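I have fallen hard for sourdough crackers, and I blame Sigrun Viklund entirely! She brought a batch to our book swap, all rosemary and flaky salt, and I ate so many that I missed the whole talk about the novel.

Her trick is rye. Two spoonfuls in the dough, plus whatever starter you'd normally pour down the sink - and roll it thinner than you think you should. 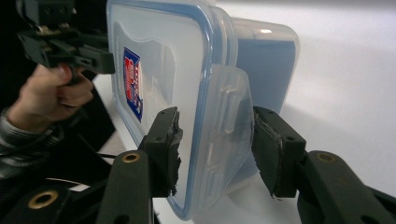 Irwood, May

My first batch came out chewy in the middle (too thick, of course). The second I rolled until I could nearly see the counter through it, and oh, the snap! Plastic tubs with a latch on the lid are what I reach for once they've cooled.

Bríd Lynch wants me to try caraway next, and she's lending me her grandmother's notched rolling pin. I have three jars of starter going now, so there will be plenty to practice on.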